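How Does a Pearl Get Its Shine?

I got my first pearl at a bead shop in Larville when I was nine, and I thought somebody had painted it. Nope! A pearl is made by an animal. Oysters and mussels build them inside their shells, one very thin layer at a time.

It starts when something gets stuck where it doesn't belong, maybe a tiny bit of shell or a little parasite. The oyster can't scratch an itch, so it covers the thing with nacre (say NAY-ker) — the same smooth stuff that lines its shell.

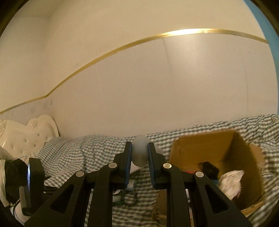 Nacre is why pearls glow. Light goes a little way in, bounces off lots of layers, and comes back out soft and milky. Pearls aren't always perfectly round, either. Some are egg-shaped, like the pale white thing held upright between those two blue pads, only a pearl is usually a whole lot smaller! My favorite necklace, from a shop called Odora, has 19 pearls and no two match.

Want to try something? Find a shiny button and a seashell, then tilt them both under a lamp. Watch for pinks and greens sliding around on the inside of the shell. I still do this at my kitchen table.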